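Workshop notebook - washroom fittings, Treloar building
March, bench and room notes, started 9:40

Toilet cleaning procedure, second revision. Continues from the descaling pages.

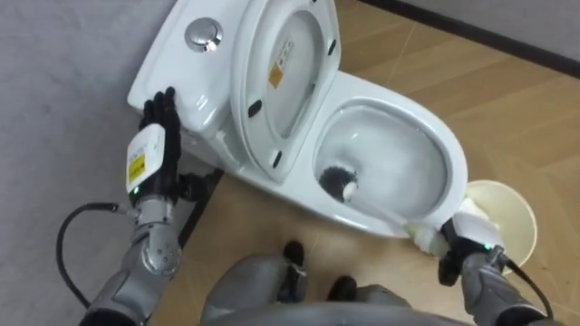

Order of work for the bowl is now fixed as: lid up, product under the rim, wait, brush the walls from the top down, brush the outlet, flush with the brush held in the stream, drain the brush. The first revision had the outlet before the walls. That put dirty water back on porcelain that had already been done, and the walls had to be gone over a second time.

Product: Fodow bowl gel, the thick one. It clings to the wall long enough to be useful. The Gatow liquid runs straight down to the waterline and most of it is wasted. Gatow stays on the shelf for floors until the bottle is finished, then we stop ordering it. Both labels say to ventilate. Fan on before the cap comes off, and nothing with bleach in the room at the same time. That line is to be copied onto the card on the inside of the cupboard door.

Contact time is the thing people skip. Timed four passes this morning on the test bowl, using the kitchen timer:

2 minutes - ring at the waterline still there after brushing, needed real pressure.
5 minutes - ring mostly gone, faint trace on the left wall.
10 minutes - clean with light strokes.
16 minutes - no difference from 10 that I could see or feel.

So 10 it is. The stain was hard water marked up with tea and left over a weekend, which is not the same as a year of scale, but it is repeatable and the older stuff can't be made to order. Anything that survives 10 minutes goes to the descaler and gets its own line in the log.

Brush notes. A round head reaches the side walls well, with the handle laid low across the front rim. Under the rim it is poor. The bristles splay and touch only the lower lip, so the gel is doing all the work up there. An angled head would do better and I have put two on the Fundport order (line 268 on the running list). Until they arrive, finish under the rim with a wad of paper on the end of the brush and throw the paper in the bin, never in the bowl. It sheds when wet and one of the early trials ended with a plunger.

Grip matters more than I expected. Held at the very end, the handle gives a long reach and keeps the hand away from splash, but control of the head is poor and it tends to skip off the wall. Held a hand's width further down, control is good and the cuff gets wet. Settled on end grip for the walls and closer grip for the outlet. Slow strokes either way. Fast strokes throw drops onto the seat and the underside of the lid, and both then need wiping.

Lid and seat. Wipe after the bowl, separate cloth, with plain detergent. Don't use the gel on plastic parts; it dulled the offcut I left it on overnight. Wipe around stickers and bumpers, not across them. The edge of a label lifts after a few passes with a wet cloth and then collects dirt. Dry around the hinges or they hold a line of water.

Flush button. Chrome, so no scouring pad and no descaler. Damp cloth, dry cloth. It shows every fingerprint and is the first thing anyone looks at. Do it last with a clean cloth, after the tank lid.

Water. The flow meter total for the month read 3000 liters at the start of the session. Test flushes were not being logged before and the figure is higher than the building office likes. From now on, one flush per pass with the brush rinsed in the same flush. The second flush in the old procedure was only for the brush and can go.

Brush storage. Resting the wet brush straight back in the holder leaves a puddle in the base by the end of the day. Better: trap the handle under the closed seat with the head over the bowl, ten minutes, then into the holder. Holder base to be emptied and rinsed once a week.

To do:
- rewrite the cupboard card with the new order and the 10 minute wait
- ask Fundport if the angled heads fit the handles we have - the thread looks standard but I have not measured it
- repeat the timing on the upstairs bowl, which has older scale and a narrower outlet
- replace the blue cloths, two have gone through at the corners
- check whether the fan timer can be set longer than 15 minutes; it cut out in the middle of the last pass

11:50, room wiped down and mat hung up to dry. Gel bottle is a third full.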